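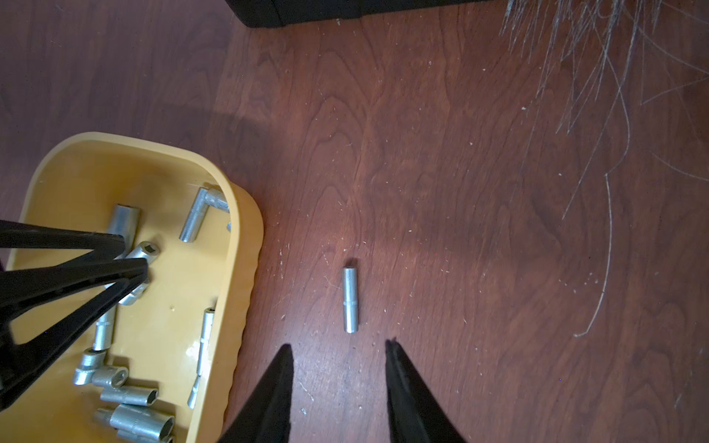 My father's bicycle comes back to the road

In January I brought my father's old bicycle from Prilberg to my apartment. It had been in his cellar for 17 years, under a blanket, and the chain was one piece of rust. I am not a mechanic. I learned most of what I know from Roswitha Bachmann, who had a repair shop in Dorkudar before she retired, and who still answers the phone if you call before noon.

She told me to begin with the nuts and leave the paint for the end. I wanted to do the opposite, of course. Two of the nuts on the rear wheel did not move at all. I put oil on them in the evening and tried again in the morning, and on the third morning they opened with a noise that woke up my wife.

New tires cost me 40 euros for the pair. The saddle I kept. It is hard and ugly, but my father sat on it every day to the paper mill and I don't want another one.

Last week I rode it for the first time, 4 kilometers along the river to Paracha and the same way back. The brakes are still weak and the front light works only when I ride fast. Roswitha says the dynamo is sitting at the wrong angle. I will loosen it on the weekend and write here how it went.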